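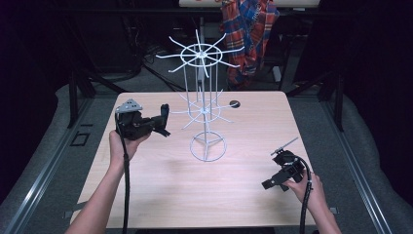

The white display rack, two tiers, on the table.

Gindberg were 2-1 down with the clock at 80 when Naomi Makokha was told to get her coat off.

She had sat behind the dugout since one o'clock, next to the bag with the spare bibs in it, and her legs were stiff. The manager, Greco, did not turn round when he spoke. He said she was to play wide on the left and stay there. Then he said it again, the second part.

Tustik had been sitting deep since half-time. Their full-back was slow and had been booked, and everyone in the ground had seen it, including the man who read out the attendance. It was 3235, the most Gindberg had drawn since they went up. Most of them had come for the away side.

Naomi ran on and touched nothing for four minutes. The ball stayed on the right. She stood on the chalk as instructed, and the full-back stood near her and asked what the time was.

"October," said Naomi.

When the ball did come, it came too high. She took it on her chest and it dropped behind her, and she had to turn the wrong way to reach it. The full-back went past where she had been. There was a lot of grass then. She ran across it and hit the ball low towards the far post, where somebody in a Gindberg shirt fell over it and it went in.

Greco wrote something on his hand.

At the end it was still two each. The players shook hands and went in. The showers at the Kamonix ground had one good tap, and Naomi was last to it, so she sat on the bench in her kit and took the tape off her socks. She had played 162 times for the club, more than half of them like this, from the bag and the bibs.

Greco put his head round the door.

"You came inside," he said.

"The ball was inside."

He thought about that. Behind him the groundsman was already putting the lights out, one bank at a time.

"Start next week," he said. "On the left."

She rolled the tape into a ball and threw it at the bin. It hit the rim and went under the bench, and she got down on her knees to look for it.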